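The box at the foot of the bed

Every winter she goes through the bedroom with a cardboard box and no plan at all, and every winter she swears it's the best weekend of the year. We talked in the first days of December, after she'd posted about it on the Stondau neighborhood page and got over 200 replies, most of them from people wanting to know how she keeps the whole thing from turning into a heap.

"It does turn into a heap!" she says, laughing. "That's the fun part. I make the bed, put the box right on top of it, and then I can't go to sleep until it's dealt with. I've tried the floor and I've tried the hallway, and the bed is the only place that works on me."

She likes to start with soft things (plush, socks, scraps of cloth) because you can drop them in from any height and move them around later. Small odd pieces go in with them and nothing gets wrapped at first.

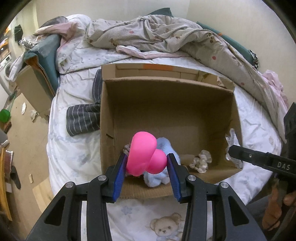

Soft things first: pale blue plush and a patterned cloth in the box, a striped sock still waiting on the sheet.

"People want to sort before they've even looked," she says. "I used to do that too, with little piles all over the quilt, and I'd get tired and shove the piles in a drawer. Now everything goes through the box, and I take things out again if I change my mind. I change my mind a lot."

What about things that come in their own clear bags? She leaves them bagged until the end, label and all. "I love a bag with a label on it. You can slide it down the front of the box and pull it back up when you want it. My sister cuts them all open on day one and then she's got 872 loose bits of something. We've agreed to disagree."

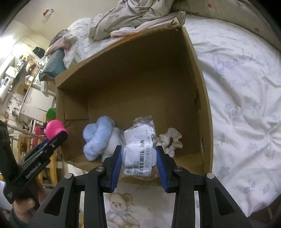

Where it all goes next

Some of it goes back on the shelf and some goes to the Prornura swap table, which she's been bringing boxes to since last November. "You put your box down, and by the time you've had a coffee the fluffy stuff is gone. It makes me so happy to see it go."

The box itself she keeps. She folds it flat and slides it under the bed until next time.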